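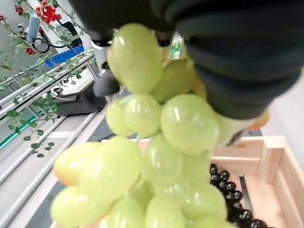

Fig. 9. Green grapes, held at the top.

Recording your first song on the Modik keyboard

Before you start, plug in the power adapter and turn the volume knob all the way down. The keyboard holds up to 655 songs in its own memory.

1. Press POWER and wait for the Kombo menu.
2. Choose a piano sound with the dial.
3. Press REC once. The light blinks.
4. Play. Recording starts with the first key you touch.
5. Press STOP, then SAVE.

Note: A song that has not been saved is lost when the power goes off - this includes power loss from a weak battery.
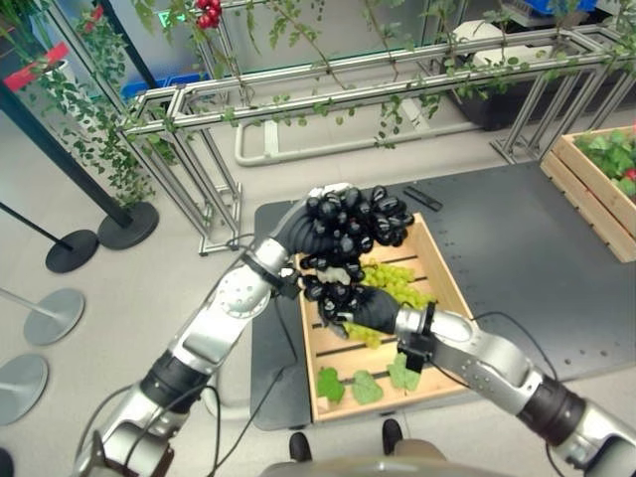
Fig. 10. Black grapes above a slatted wooden crate.

Caution: Do not unplug a memory stick while SAVE is lit. Wait two seconds after the light goes out.
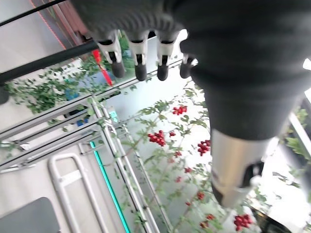 Hand position affects how evenly the keys record, especially on slow ballads. Sit with your elbows level with the keys and keep your wrists loose. Let your fingers drop from the palm and play with the tips. If soft notes are missing from the recording, set TOUCH to 2 and record the part again.

To erase a song, hold DEL and press its number.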